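Drenonby Room Acoustics Set
README, revision of Jun 26, 2019

Summary

This directory holds calculated reverberation times for small furnished rooms, along with the surface tables used to calculate them. It was assembled by Tamsin Goodwin and Dalibor Vaněk for people who write or check room acoustics software. The set contains 65 rooms. Each room has one surface table and one result table. No audio is included.

Contents

rooms/ One plain text file per room, with the volume, floor area and ceiling shape.
surfaces/ One CSV per room. Each row is a surface with its area, material code and scattering value.
results/ One CSV per room, with T20 and T30 by octave band.
materials.csv Absorption coefficients for the 14 material codes used in the set.
tools/ The Fita scripts that rebuild results/ from surfaces/.
CHANGES Notes on corrected values.

File format

All CSV files are UTF-8 with a header row and comma separators. Decimal marks are periods. Areas are in square meters, volumes in cubic meters and times in seconds. An empty field means the value was not calculated. A zero is a real zero and should be read as one.

Room IDs have the form D followed by three digits. IDs are not consecutive. Withdrawn rooms keep their numbers, and the numbers are not reused.

Furnishings and wall finishes

Tables, counters and cabinets are entered as separate surfaces. Only the exposed faces count toward the area. Framed pictures are assigned to the wall they hang on unless the room file gives them a row of their own.
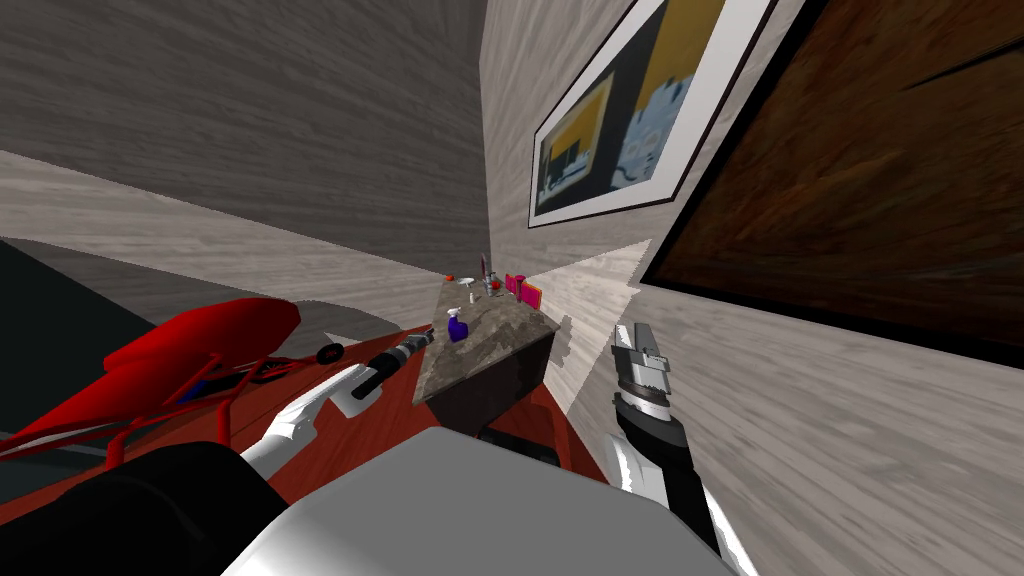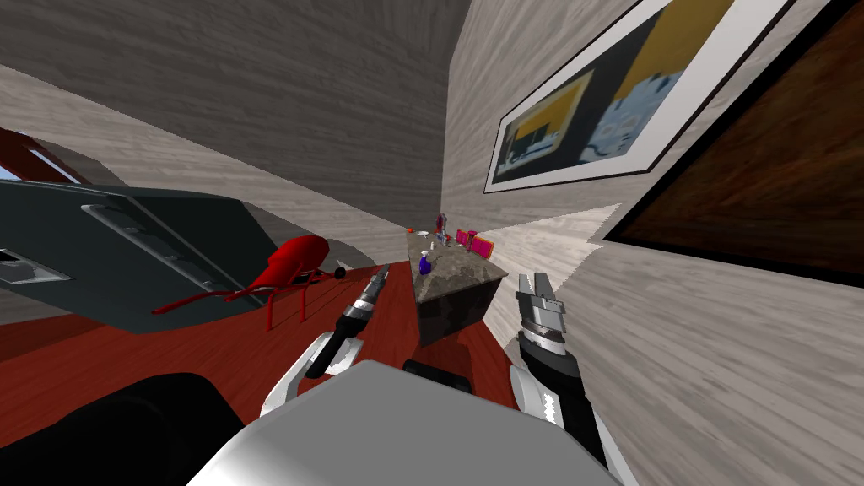
Sloping ceilings

A sloping ceiling is entered as one row per plane, using the true area of the plane and not its floor projection. Early drafts used the projection, which made the absorbing area too small. Mereana Sheehan found the error while checking D041, and the affected rooms were recalculated. Results copied from a draft should be replaced.

Calculation

Two methods are provided. The column sab_t30 uses the Sabine equation. The column ray_t30 comes from the Fita ray model, run with 100 repeats per room and band. The mean of the repeats is reported, with the standard deviation in ray_sd. Air absorption is on in both methods and assumes a fixed temperature and humidity, given at the top of materials.csv.

To rebuild the results:

1. Install Fita and the packages listed in tools/requirements.txt.
2. Copy materials.csv into the working directory.
3. Run tools/rebuild.py with the room ID as the only argument, or with "all".
4. Compare the output with results/ using tools/compare.py. Differences in the ray columns should be smaller than ray_sd.

Known limitations

The 125 Hz band is unreliable in the smallest rooms, where the ray model does not represent room modes. Treat those values as placeholders.

Scattering values were assigned by hand. Two people coding the same bookcase may disagree, and the Dritside rooms were coded separately from the rest.

Coupled spaces are not handled. A room with an open doorway has the opening entered as a fully absorbing surface (code M09).

License and contact

The data may be used and redistributed with credit to the Drenonby set. The scripts carry their own license in tools/LICENSE. Send corrections to Jolene Katene at the McKinnon office, with the room ID and the row number in the subject line.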